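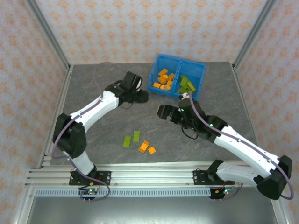

Nandi Du Plessis
@nandiduplessis · Friday

Another webinar promising to triple my email list by September. The price is 400, "reduced" from 675. Has anyone ever paid the 675?

Sat through the free bit. Forty minutes of screenshots of other people's sales, then a countdown timer. I refreshed the page and the timer started again.

They say 2,000 subscribers is where the money starts. My list has 200 people on it and they buy things – mostly because I write back to them.

Asked in the chat how many of those 2,000 open the emails. Got a thumbs up and a link to the checkout.

Bheki Nel did the Zoletti course last year and is still waiting for module four.

If you've bought one of these and made your money back, show me the sums. Replies are open.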